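Humphreys Produce Shares: Frequently Asked Questions

What does a weekly share contain?
Each share holds mixed vegetables in season. Cucumbers, tomatoes, bell peppers and eggplant are typical of the summer months.

Should vegetables be washed before storage?
No. Members are advised to wash produce immediately before use. 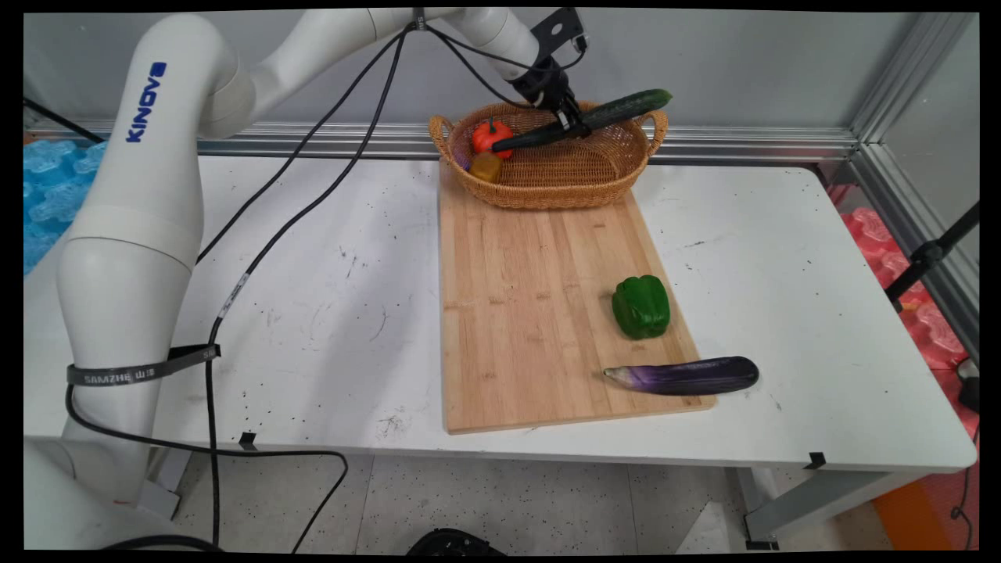
May produce be kept in a basket?
Tomatoes may be kept in an open basket at room temperature. Cut vegetables must be refrigerated.

When may shares be collected?
Collection is on Thursday, until 6 p.m. The fee is $28 per share.

Whom should members contact about a missing item?
Inquiries should be addressed to Imogen Ackroyd, Member Services.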